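Fourteen years of loving Cendum, and now this

October 2021

I had promised myself an early night, and then my sister rang to say had I heard, and I hadn't, and that was the end of the early night.
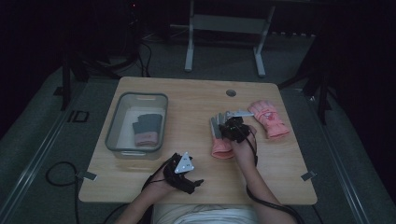 So by now you probably know that Rizal Wuisan is leaving Cendum. He put it up himself, two short paragraphs with no exclamation marks, which if you have followed him for any length of time you'll know is most unlike him. He thanked the band, he thanked the crew, he said he wanted to be at home more while the children were small, and he said there would be one last show at the Liao. Then he went quiet, and the rest of us did the opposite.

I've been reading what people are saying and a good deal of it makes me cross. There is a whole crowd convinced that he and Darmawan Tambunan have fallen out, on the strength of one interview back in July where they sat at opposite ends of a sofa. I watched that interview again last night (yes, all of it, with a cup of tea and the end of the ginger cake) and I can report that it was a very long sofa and there were four of them on it. Darmawan laughs at everything Rizal says. At one point he has to put his glass down. If that is two men who can't stand each other then I don't know what I have been doing with my own friends all these years.

What I think, for what it's worth, is that he's tired. They have been touring since before I moved to this house. When I first saw them they were fourth on the bill at a wet little festival, and there were perhaps more people in the queue for chips than there were in front of the stage. My sister had dragged me along, I had the wrong shoes on, and I was planning how to get out of the second half of the day. Then they played "Wokico" and I stood there with my mouth open. I bought the CD from a lad at a folding table and it lived in the car until the car went to the scrapyard, and I am still annoyed that I forgot to take it out of the player.

That was fourteen years ago. Since then I have had two jobs, one wedding (mine, lovely, it rained) and a great many bad haircuts, and there has been a Cendum record for nearly all of it. I know that sounds daft to people who don't have a band. My husband doesn't have a band, he has cricket, and when I explained it to him in terms of cricket he came over quite sympathetic and made me toast.

The part I do find hard is the idea of them carrying on without him, which Darmawan says they will. I want to be fair about it. He wrote half the songs and he has every right to go on singing them. But the voices together were the thing, weren't they? Rizal's goes up at the end of a line as if he's asking you something, and Darmawan comes in underneath and answers. I can't imagine anybody else doing the asking. I said the same when Riltis changed their drummer, mind you, and I was wrong about that and grew very fond of the new one, so I am trying to keep an open mind.

As for the family side of it, good for him. He has always kept the children well out of things, no magazine spreads, no names given out, and I hope the papers let that carry on now that he's given them a reason to look. I saw one headline calling him a "stay-at-home dad" as if it were a scandal. He is going to do the school run and burn some fish fingers. Leave the man be!

Now, tickets. I was number 511 in the online queue when it opened, which my niece tells me is very good, and then the page froze, which she tells me is normal. I came out at the other end with two seats, rather high up and off to the left, and they were £100 for the pair before the fee. I haven't told my husband about the fee. My sister is coming, naturally, as it's her fault in the first place, and we've agreed that I am to bring the tissues and she is to bring sensible shoes for both of us.

I'll write it all up when I'm back, if I can read my own notes. In the meantime, if any of you have a spare copy of that first CD, the one with the blue sleeve, I would happily swap you something for it. I've got jam.

Comments

Maureen P: I cried in the car park at work. The sofa people need to find something else to do.

tallboy_steve: Saw them on that same festival run, I think a day after you. Chips were very good to be fair.

Jan: No spare CD I'm afraid but I do have the second album twice if that's any use? Also what sort of jam.

Reply from the author: Damson, Jan, and some rhubarb that didn't quite set. I'll email you!

Contact me | © All words my own, please ask before borrowing | Back to top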